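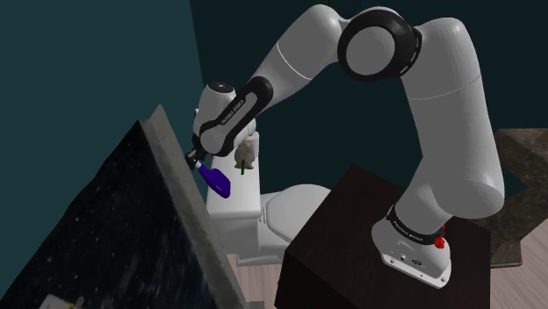 The woman who runs the Naltley adult evening choir asked me not to use her name, and then talked happily for most of an afternoon, refilling my cup whenever it got near the bottom. She has led the group for 3 years, in a church hall with a stubborn radiator and a very good piano.

"I never auditioned anyone," she told me. "If you can find the door, you can sing with us."

November is when the real work starts, with the winter concert coming up and half the altos down with colds. The hall on Clirner Street holds 379 people, and last year's crowd filled it, which still seems to startle her. "I looked out and thought, well, who are all these folks?"

She grew up singing in the kitchen with her grandmother, mostly hymns, and mostly while shelling peas. Her grandmother couldn't read a note – she taught everything by ear, one line at a time – and that is how the choir still learns its harder pieces.

I asked what she would do with more money. She thought about it for a good while, then said she'd spend 2,000 dollars on new folders and sheet music, and whatever was left on cake for the break.

Rehearsals pick up again after the concert, and new singers are welcome any week.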